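Print this page | E-mail this page

Dec 12, 2021, by the Drumum maintainer

Drumum: simulated bathroom clutter for pick-and-place

Hello, and thanks for downloading! Drumum is a little set of simulated episodes in which one arm tries to pick things off awkward bathroom surfaces. I built it over November because my grasping policy, Gidey, looked brilliant on tidy tables and I wanted to see how it coped with a proper mess.

What you get

There are 600 episodes in 24 room layouts, all rendered in Trarnura. Each episode has the camera view, joint positions, gripper state and a one-line instruction. Objects get scattered at the start, so they land any old how (I do a quick check for things sunk into each other, but a few slip through, sorry).

What I was testing

Gidey comes in two versions. The plain one picks a grasp and goes for it. The other stops just short, has a second look and is allowed to change its mind. I ran both on 173 held-out episodes with the same starting layouts, and the second look won on the crowded ones – hooray! On the sparse ones I couldn't tell them apart, and it's slower, so I'd leave it off there.

Toilet tanks were the hardest surface by a long way. They're narrow, there's a wall right behind, and anything long tends to hang over the edge.
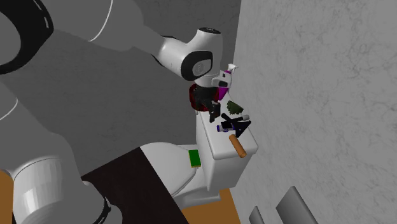 Gripper over a cluttered tank lid, simulated view. Sponge at the left, spray bottle towards the back.

Known problems

The arm blocks a lot of the camera view in the tank layouts. I've kept those episodes in, but 17 are tagged "occluded" so you can filter them out. Soft things behave too stiffly, so please don't read much into the sponge results. I haven't tried any of this on a real arm yet.

Loading

Unzip everything into one folder and point the Flirkance loader at it. Keep the folder names as they are or the splits won't match mine.

Print this page | E-mail this page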